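Brekgate Opens Sign-Ups for Its Spring Sorting Sessions, With Wall Baskets to Take Home

LASTBRIDGE, March. I'm Noboru Kuroda, and I started Brekgate out of a spare room with a label maker and way too many drawers. So I get to write our press releases myself, and I'm very happy to write this one: our spring sorting sessions are open for sign-up!

If you haven't been to one, the idea is simple. You bring the stuff from the drawer, the shelf or the corner of the hall closet you've been avoiding, and we spend an evening finding it a home. Last year 394 people came through the door in Lastbridge, and plenty of them came back with a second bag (one man brought the same bag, fuller).

What's new this year

We're moving to the bigger room at the Sugiyama building, up on the second floor, and each session now has 12 spots. Doors open at 6 p.m. and we wrap up by 8:30, or whenever the tea runs out. Everyone goes home with a Fivinwood wall basket, the long wire kind with dividers, plus the hooks to hang it. We've ordered 900 of them for the season, and yes, my garage is full.

I love these baskets because they get things off the surface and up where you can see them. Gloves in one slot, garden tools in the next, chargers at the far end. My own kitchen has two, and I'd put up a third if my wife would let me.

The mixed pile

Our first session is all about the mixed pile, the kind with a rubber glove, a trowel and a bunch of power strips in it. I start with the power strips every time. They're bulky, the cords grab everything else, and once they're coiled and out of the way the small things get a lot easier. Little packaged items go last, in whatever slot is left over.

A five-slot wire basket on the back wall, with the sorting still to do:

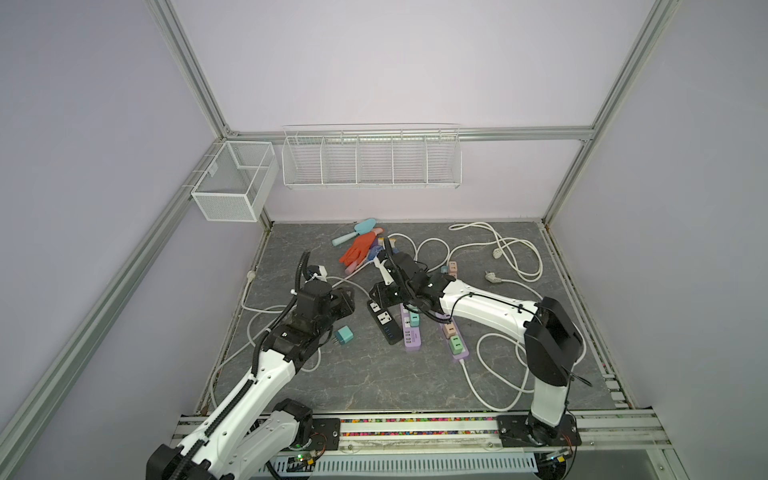 How to sign up

Spots are $24 per session, basket included. Sign up at the Brekgate front desk or call and leave a message, and I'll call you back myself, usually before dinner. Bring one bag or one box, no bigger than you can carry up a flight of stairs. Leave paint, batteries and anything with a blade at home, please.

Press contact: Noboru Kuroda, Brekgate, Lastbridge. Reporters are welcome to sit in on any session, and you can bring a drawer too.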